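Groscombe Opens Its Neighborhood Woodshop to Evening Classes This January

GROSCOMBE – People in Groscombe who have always wanted to make something out of wood will soon have a place to do it after work. The Prirden Woodshop on Ueda Street is adding evening classes in January, with 44 places in the first session and no experience needed for any of them!

The classes run for seven weeks and start with the basics: reading grain, measuring twice, and getting comfortable with a hand plane. From there, students pick a first project to take home, either a cutting board, a step stool or a small wall shelf. Tools, glue and lumber are all covered by the $86 fee, and students from Groscombe High can join for $56.

"I learned this from my uncle in a garage with one light bulb, and I still remember the first board I glued up that came out flat," said Pascual Vergara, who will teach the beginner group. "I slept with it on my nightstand. I want other people to have that feeling, and I don't care if they're 16 or 80."

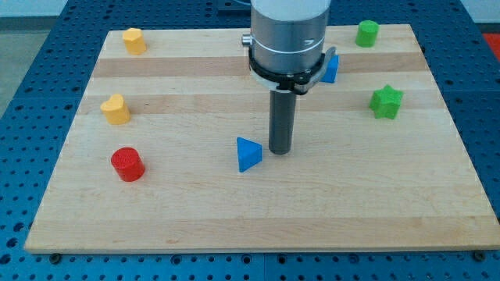

Vergara has built kitchens and staircases for most of his working life, and he has a soft spot for maple (he warns that he can talk about it for a full evening if you let him). He will be joined by two teachers from the daytime program, which has been full every term since the shop moved out of the old Norolex warehouse.

Evening groups meet from 6:30 to 9 p.m., with a choice of nights, and the shop will stay open on Sunday afternoons for anyone who needs extra time for sanding or finishing. Closed-toe shoes are a must. Safety glasses and ear protection are provided.

Sign-up is open now at the front desk and at the Groscombe Public Library. Anyone who would like to look around first is welcome to drop in during daytime hours and try out a plane on a piece of scrap.

Press contact: Prirden Woodshop, Ueda Street, Groscombe | © Prirden Woodshop. All rights reserved. | Back to top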